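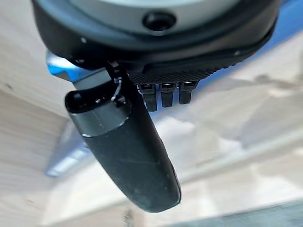

Back room at Manthorpe, August, mid-afternoon.

Print this entry | E-mail this entry
5 comments | 17 shares

Notebook, August, started at 3:40 p.m. and finished after supper

Picking up where the last entry stopped, which was halfway through the sandpaper. I had promised Roxana I would write down the new arrangement while I still remember it, and she is quite right that my memory for this sort of thing lasts until the kettle boils.

The abrasives now live in the shallow drawers on the window side, coarse at the bottom and fine at the top. I went back and forth on this for longer than I'd like to admit. My first try was fine at the bottom, the way it was in the old building, and I kept reaching for the wrong drawer all morning, so over it went. The 80 grit has a drawer to itself (we go through so much of it!) and everything finer than that is in cardboard folders with the grit written on the tab in marker. If you cut a sheet in half, please write the grit on the back of both halves. I found a whole stack of orphans and sorted them by rubbing them with my thumb, and I would not swear to any of them. They are in the folder marked "guess."

Glue shelf next. Anselmo and I went through the bottles together, and he was far more ruthless than I would have been on my own. Anything that wouldn't pour went in the disposal bin. The wood glue that did pour got a test joint, two bits of scrap pine clamped up and left on the sill with the bottle's letter penciled on them. Bottle A and bottle C are done in the Selvanayagam clamps, B is under a paint can full of bolts. I'll break them tomorrow and write the result here. I have a bad feeling about C, it smelled sour when I took the cap off, and Anselmo made a face too.

The Tustia order came while we were in the middle of this, of course, and had to be put away before we could get to the sink. Hinges, felt pads, two tins of paste wax, and the long screws that Darren wanted for the Cliltitero shelving. The slip gave the screws as order line 581 and the box was labeled with a different number altogether, so I opened it and checked one against the old ones. Same length, same head, slightly brighter finish. Darren, they are on your shelf, and if they're wrong for some reason I can't see, tell me before you open the second bag and I'll send them back.

Then rags. I know I go on about rags. The clean ones are folded in the crate beneath the bench by the door, and used ones with any oil or finish on them go in the lidded metal can, every time, even if you only wiped your hands. I lined the crate with an old pillowcase from home -- it's the yellow one with the daisies, and I'd like it to stay there.

Danish asked over lunch whether we should label the drawers properly with the printed tape or leave the masking tape on for a while. I say leave it. We moved three things on the first day alone, and I've already crossed out "small brushes" and written "brushes, small, and also the combs" because the graining combs had nowhere to go. Give it a month and then print. He has offered to do the printing, and I'm holding him to it here in ink.

Things I did not get to:

The drawer of mixed screws. I opened it, looked at it, and closed it again. I might bring it home and do it in front of the television with a muffin tin.

Varnish stain on the floor near the sink. Scraped at it for a bit with a plastic blade and got the edge up, the rest is stubborn. Bhavana used warm soapy water and a good long soak on hers at the other place and she says to try that first.

The good square. I still don't know where it is. I've looked behind the lumber rack and in both aprons. If you have it, no questions, just hang it on the nail.

After supper: went back for my glasses and peeked at the test joints. Squeeze-out on A has skinned over nicely. On C I could still dent it with a fingernail, and around six hours seems like plenty to me in this weather, but I'll leave it overnight to be fair to it. Left the fan on low and the window latched.

B.N.

Recent entries
Sandpaper, part one
Rewaxing the long bench
Where the pencils go
Test pieces for the Cliltitero shelving
What Anselmo found in the paint cupboard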